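Pornari Residents' Forum > Housekeeping and Linen > Folding clothes on a made bed

linen_desk_4
Members are asked for their views on the following point. The household guidance for furnished flats at Pornari presently advises that clean clothing be folded on a table. Several residents have written to say that they fold on the bed, over the fitted sheet, and wish this to be permitted. Comments are invited before the guidance is reissued in November.

quietcorridor
I would support the change. The tables supplied in the smaller flats are too narrow for a pair of trousers laid flat. A bed with the fitted sheet pulled tight gives a far better surface, provided that the duvet has first been removed.

Fiseck_tenant
I must disagree with the previous contributor. Dark clothing leaves lint on a pale sheet, and the sheet must then be brushed or changed. In flat 116 we use an ironing board at its lowest setting and have found it entirely adequate.

quietcorridor
An ironing board will not hold a finished pile as well as the garment in hand. I accept the point regarding lint, although a clothes brush deals with it in a moment.

haddad_block_b
May I ask whether the proposal covers pillows? In Haddad block we were told to clear everything from the bed before sorting laundry. I have never seen the need for this. Pillows set against the headboard are out of the way.

linen_desk_4
The present wording, at item 9, says only that "the surface should be clear". It does not mention pillows. The office would be content for them to remain at the head of the bed.

Fiseck_tenant
Then the wording should say so. My objection to the practice as a whole stands.

erko_upstairs
I should like to add a word in favour of folding on the bed. Finished items can be stacked at the far end, and the clothing still to be folded kept close at hand. The two should not be allowed to meet in the middle. I attach three pictures from one bedroom, with the pillows left in place at the headboard.
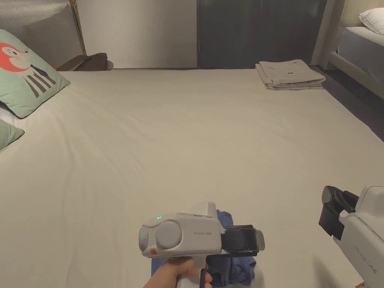
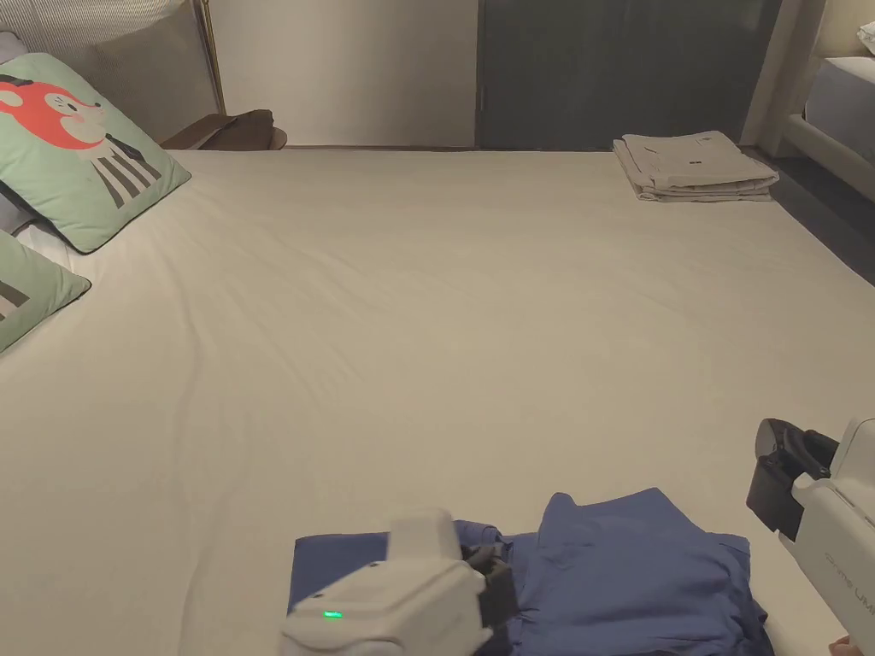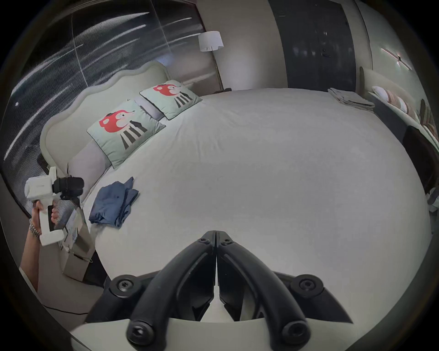 I would further suggest that large items be folded first, as they require the most room, and that socks be left until last. Where there are two people to a bed, each should keep to one side of it. A plain sheet is preferable to a patterned one - small dark items are easily overlooked on a pattern.

haddad_block_b
I agree as to the order of work. I would only ask that nobody be obliged to fold on the bed if they prefer a table.

linen_desk_4
The contributions above have been noted. The revised item will permit either surface and will state that pillows may remain. The question of lint will be raised separately with the laundry room. Further comments may be added to this thread until noon on the last day of the month.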